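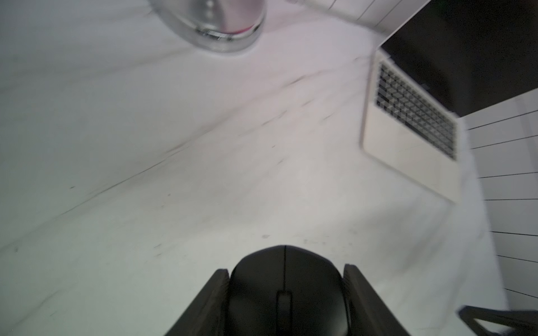
Grewal Desk Rental: Frequently Asked Questions

How do I book a desk?
Pick a date on the booking page and choose a half day or a full day. You will get an email with your desk number and door code. Codes work from 7:30 a.m. on the day of your booking.

What comes with the desk?
A chair, a lamp, two power outlets and Wi-Fi. Monitors can be added when you book. Keyboards and mice are kept at the front desk and are free to borrow. Please return them before you leave.

Can I change or cancel?
Yes, up to 6 p.m. the day before. After that the booking is charged in full. Changes are made under "My bookings," not by email.

Do you have monthly plans?
We have two. The Brullirell plan gives you any open desk. The Monitz plan gives you the same desk every day and a locker. Both renew automatically and need 30 days' notice to end.

Can I leave my things overnight?
Only in a locker. Desks are cleared and wiped down every evening. Items left out go to lost and found and are held until the end of the following month.

Are phone calls allowed?
Short calls are fine on the street side. The back room is quiet at all times. For longer calls, use one of the booths. They can't be reserved.

Is there parking?
There is no lot of our own. The Zullel garage next door is open to the public, and we don't validate tickets.

Can I bring a guest?
Guests may stay for an hour in the kitchen area. If they need to work, they need their own booking.

Are you open in August?
Yes, but the front desk closes at 3 p.m. that month. Door codes work as usual.

Who do I contact about a bill?
Write to Annag Purves in accounts and include your booking number. For door or Wi-Fi problems, ask for Ankit Tyagi at the front desk.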